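PATTERN NEXT TO PATTERN
Notes for the Monday evening talk, Matano Hall
Till Baumgart

Before start: water, remote control, the box with samples on the left chair. Sumeya has the lights. Wait until the people at the back have found a seat.

Slide 1. Title

Good evening. Thank Valquíria Honorato for the invitation and for the long table. Say who I am: I hung wallpaper for many years, first in Germany and then here, and now I mostly repair old paper and advise people who are afraid of it.

The talk is about one question I hear very often. Can I put a pattern next to another pattern? The short answer is yes. The long answer needs 14 slides.

Slide 2. What a repeat is

Hold up the first sample, the one with pears. Every printed paper and every printed cloth has a repeat. It is the distance from one pear to the same pear again. Show with the finger. People look at the color first, and then at the flower, but the repeat decides how calm or how nervous the wall will be.

Small repeat: from far away it becomes a texture.
Large repeat: from far away it is still a picture.

Pause here. Let them pass the sample through the rows. Ask to have it back!

Slide 3. Straight match and drop match

Straight match means that the next strip begins at the same height. Drop match means that the next strip moves down, usually by half of the repeat. A drop match hides the seams better, but you throw away more paper. When I was an apprentice I cut a whole roll as straight match when it was a drop match. My master did not shout. He put the strips in my room and I had to look at them until spring.

(If somebody asks about free match, answer after slide 9.)

Slide 4. The Swanepoel house

This is the wall with the blue birds. The house was finished in 1805 and the family believes the paper is from the same year. I don't believe it. The paper is joined into one long roll by machine, and a wall from that time should have single sheets pasted together. Speak politely here, because Mr. Gallegos is related to the family and may be sitting in the room.

Point to the place behind the cupboard. There are four papers on top of each other. The oldest has narrow stripes, then comes a trellis, then the birds, then a brown one from the time when everything was brown. Nobody removed the old paper. You took off what was loose and you pasted over the rest.

Slide 5. Why people mixed patterns before

I must be careful not to make the past too beautiful. In many houses the mixing was not a choice. Curtains came from one aunt, the carpet from the last tenant, and the tablecloth was a wedding present. The eye of the people was used to it. The matching set, with curtain and cushion and border from the same book, is quite a young idea, and I think it made us shy.

Read the short letter from the client who asked if she was "allowed" to keep her checked chairs. Leave out the name.

Slide 6. First rule: change the scale

If both patterns have flowers of the same size, they fight. Make one at least twice as big as the other. Sample B with sample F. Then sample B with sample C, so they see the fight.

Slide 7. Second rule: change the movement

A pattern can stand, lie down, climb or be scattered. Stripes and damasks often stand. Leaves and small bouquets are often scattered. One that stands goes well with one that is scattered, even when both are floral. Two that climb, no. It makes me a little seasick.

Slide 8. Third rule: share something quiet

People like to repeat the strongest color. I prefer to repeat the background. If the wall has a beige ground and the cloth has a pale ground, you have a family already, and the bright color can live in only one of them.

Slide 9. The Isport hotel

Long corridor, one paper, 2000 meters ordered and not enough. The second delivery came from another print batch and it was slightly more yellow. Tell how Xolani Pillay saved it: he changed the batch only at the fire doors, where there is a frame and the light is different. I walked through with the owner three times and he did not find the place.

Lesson: write down the batch number. Write it on the wall before you paste, with a soft pencil.

Questions about free match now, if there were any. Do not spend more than two minutes.

Slide 10. The Clallora sample book

It has 87 papers. I am very fond of it, but it is a bad way to choose. In the book each paper is alone and as big as a tray. At home it is next to your sofa. Buy one roll, pin up a full strip, and leave it over a weekend. Look in the morning and look by lamp.

Slide 11. Borders

Short slide. I do not like borders. Some people do, and they should have them.

Slide 12. Two florals, one on the walls and one flat

Let the pictures stand for a moment and say nothing.
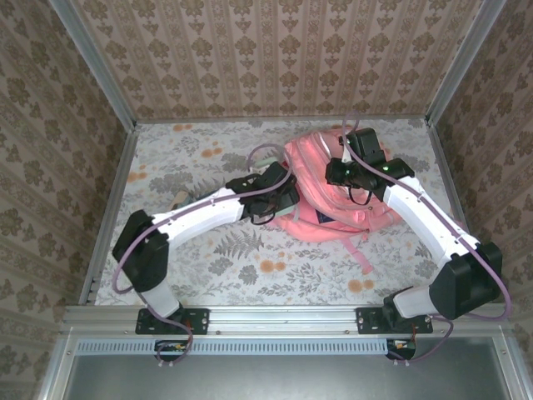
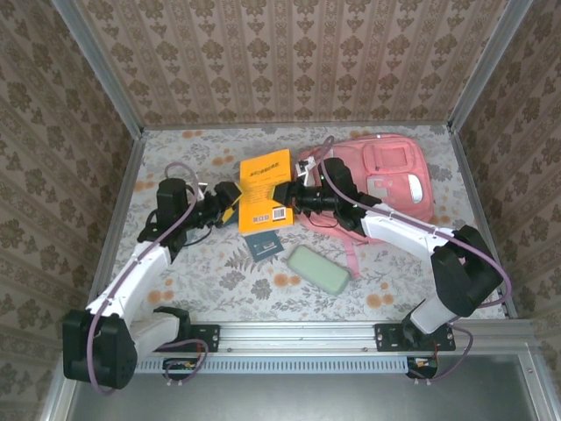
Go back to rule two. The second picture shows the walls better: brown damask on beige, arranged in vertical bands, so it stands. The leaves and ferns on the cloth are scattered. Both are floral and nobody would find them in the same book.

Then rule three. Pale ground below, beige ground on the walls. The orange is only in the blossoms of the cloth, and the brown and the gray do not compete with it. I would call this a brave pair that works. Ask who would take it for a dining room. Last time the hands went up very slowly.

Slide 13. Practical things people forget

Iron the cloth before you judge the combination. A fold looks like a line, and the line changes the pattern.

Old walls are not straight. With a banded paper you see it at once in the corner, so begin with a plumb line and put the worst corner behind the door.

Do not clean a printed paper with a wet sponge until you have tried it low down, where a chair stands.

Keep the leftover. Roll it with the print outside, not too tight, and write the room on it. I visit houses where people have kept every cookie tin and not one piece of wallpaper.

Slide 14. Thank you

Invite them to the long table. They may touch everything except the bird fragment, this one stays under the glass. The samples are in pairs, and some pairs I made wrong on purpose. Let them find which ones and do not help too early.

If there is time: question of Leopoldo Gallegos about lining paper (yes, always on new plaster). If someone asks the price of the bird paper, it is not for sale, send them to me afterwards for the address of the printer.

Collect the pear sample. Last time it went home with someone.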